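Progress report on the clean tables grant
Prepared for the program office at Mansilla, 31st July

With this report we inform you how the work in the Nonport shared kitchen has advanced in the first half of the grant. The goal was that every white table in the coffee corner is wiped after each use, and that small spots do not stay until the evening. We received 400 for cloths, cups and the printing of the instruction cards.

1. Cloths
We have stopped with paper towels at the tables. From the supplier Gamau we ordered 30 cloths, and 13 of them are now in daily use. The others wait in the store room until the second half of the grant. The rule is that the cloth stays folded on the table, so that it is the first thing a person sees. 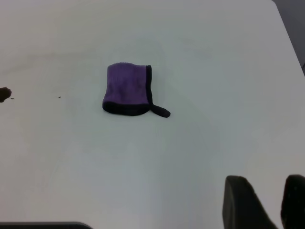 2. Coffee marks and specks
Most of the dirt on the tables is very small. A person looks at a white surface from standing height and thinks that it is clean, but the dark specks remain and later they are more difficult to remove. We ask the users to bend down a little and look across the table before they leave. This habit is growing slowly. In the mornings it works well, after lunch less so.

We considered to forbid cups at the work tables. The users were against this, and we think they were right, so the cups stay permitted.
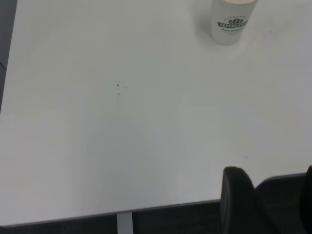
Page last changed: 31 / 07, version 2, Pukimetti office

The instruction cards are printed, 200 pieces, and the larger part is already given out. The text on the card is short: lift the cup, wipe under it, wipe toward yourself, fold the cloth again. In the first version we forgot to write about lifting the cup, and many people wiped only around it.

3. Washing of the cloths
A purple terry cloth takes up spills well but it also keeps crumbs in the loops. We shake it outside before washing.

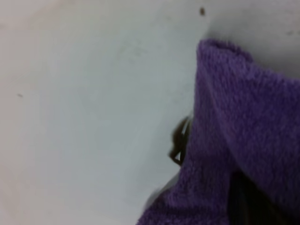

How often are the cloths washed?
Every evening, at 60 degrees and without softener. Softener makes the cloth absorb less.

4. What is still open
Dried spots are our main problem. When a dark spot has dried on the white top, one dry wipe is not enough. The cloth must be damp and must rest on the spot for a minute - then it can be wiped without scratching. We want to add this to the second card, which we plan for November.

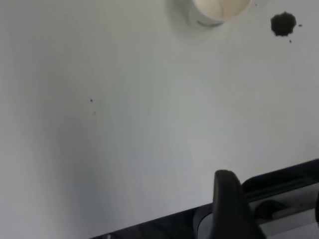
Will the remaining money be enough for the second half?
The cloths and the first cards are paid, and what remains covers the second card and the washing powder, so we do not request an additional amount.

The next report will include the list of tables that need a new top coat.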